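About Hilier Worktops

Hilier has made and fitted tabletops and worktops from the same yard in Vastdale since 1896. The first ones were for dairies and wash-houses. Today most go to school kitchens, small workshops and training rooms, with a few to private homes.

We keep 31 finishes in stock — matt white is the one we sell most of. Every top is cut to the room, and we measure twice before anything is ordered, once with the customer and once on our own.

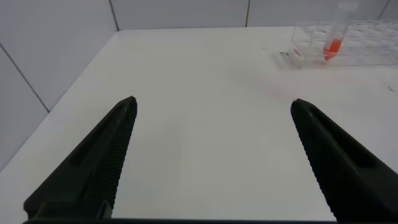
Does a matt white top show marks?
Small dark specks do show on it, more than on a grey or a patterned top. A damp cloth and a little washing-up liquid will shift most of them.

We also tile. The Slanina side of the business joined us for that work, and wall and table can now be done on one visit. Plain pale tiles with a thin dark grout are the usual choice.

The showroom is next to the yard and opens at 9 — closed Sunday. Ring the bell at the side door if you have a delivery.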